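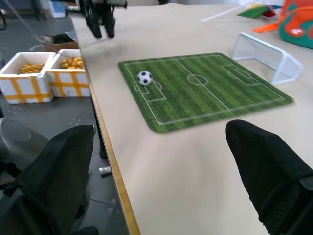 Can you play a proper match on a pitch this size? That depends on how proper you are. Lultden rules allow one ball, one goal and 25 arguments about offside.

Tabletop Football at Lultden: The Gallery

Welcome to the smallest ground in the district. The green mat is pitch, training ground and, at lunchtime, a source of resentment among those who wanted the table. Our Dero League season opened on Wednesday, January 19, 2022, and runs until July, or until the ball goes under the radiator for good.

The markings are white, the grass is striped and the groundsman's job is mostly crumbs. Admission is free and overpriced.

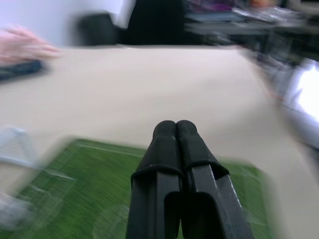
How do you keep the mat flat? Roll it the wrong way overnight, then leave it under 5 heavy books. Kubiak swear by encyclopaedias, and they have lost every away fixture.

Print this page | E-mail this page

Recent galleries
Enulport Subbuteo Swap Day
Kubiak v Dero: The Replay
40 Years of Lost Balls

Contact us | © Lultden Table Games Club | Back to top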